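Codville shop notebook, bench 3 side
December 21, 2021
Entry by Finbarr Geraghty

Good day today! Most of it went on the handling rules for the gripper work, the ones we have been promising ourselves since October. I want them written down while they are fresh, so this is long. Chang, Wutex and Atov are the names on the task list, so anyone picking up one of those should read through to the end.

Rule one first: barcode before grasp. If an item carries a code, we want a readable look at it from the wrist camera, and the label goes in the log with it.

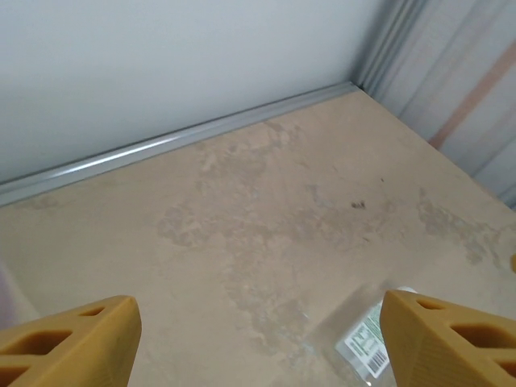
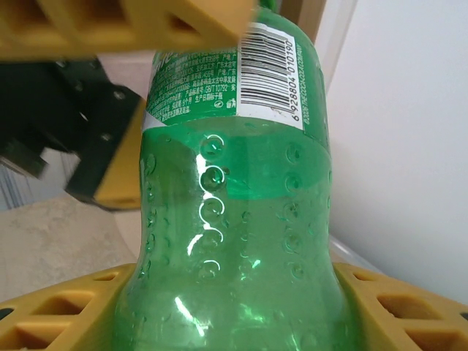 Why I care so much about the code: the old logs have entries like "bag" and "bottle, green" and nothing else, and when I went back to compare the Chang runs I couldn't tell which bag was meant. Copy the digits exactly as printed, spaces included. If they can't be read from the wrist view, write "code not read" and leave it there. No filling it in later from the shopping list (I have done this, I am as guilty as anyone).

Rule two, approach. Fingers fully open until the item is between them, then close at the slow setting. I would love to go faster on rigid things and I think we will get there, but the slow setting is the same for everyone and that makes the runs comparable. Anyone who changes it writes the new value at the top of the page and puts it back before leaving. I found it changed again this morning.

Rule three, soft things and stiff things get separate pages. A bag and a bottle fail in such different ways that mixing them hides everything interesting. For film and bags, note where the fingertips were aimed: edge, fold or middle. For bottles, note the height of the grasp (base, waist, shoulder) and whether the fingers were over the label or on bare plastic. Dimples, ribs and other molded texture get a mention too. I really believe texture is going to explain a lot of the Wutex numbers, and it takes ten seconds to write down.

Rule four, the floor. Items at floor level count as floor picks and the fingertips stop short of the surface. We settled on 7 mm clearance for the first pass, then creep down. Printed fingers are cheap but the wrist is not! Old stains can stay, we're not running a hospital, but loose grit gets swept before a session. Also keep feet out of the taped area while the arm is enabled. That includes reaching in to nudge something a tiny bit to the left. Stop, hand on the pendant, nudge, step out, resume.

Rule five, fingers. Look them over before the first pick and after every 21 picks. Check the thin walls by the cutouts, that's where the last set went. Bend gently, look for white lines or layers opening up. Any doubt, swap the pair, both sides together, and write the print batch on the page. I went through the spares drawer and there are 18 good fingers left, so no need to nurse a tired one along.

Tried the whole set on the Atov list this afternoon. It reads slower than it runs. The extra writing added almost 3 minutes to the session and I had it down to muscle memory by the end, which made me very happy.

Still open:
- What to do about two codes on one item (outer wrap and inner pack). I say log both, outer first.
- Whether "label covered by finger" deserves its own tick box. Leaning yes.
- Full bottles versus empty ones. We need a weight column, and the small scale needs a battery.
- The pendant cable is too short to reach the far side of the tape. Extension or move the tape?

I'll print the rules large and hang them by the enable switch tomorrow. Scribble on them freely, red pen is on the string. If a rule gets in the way of a run, follow it that time and write the complaint next to it, and we'll go over the scribbles together before the next Wutex batch.

FG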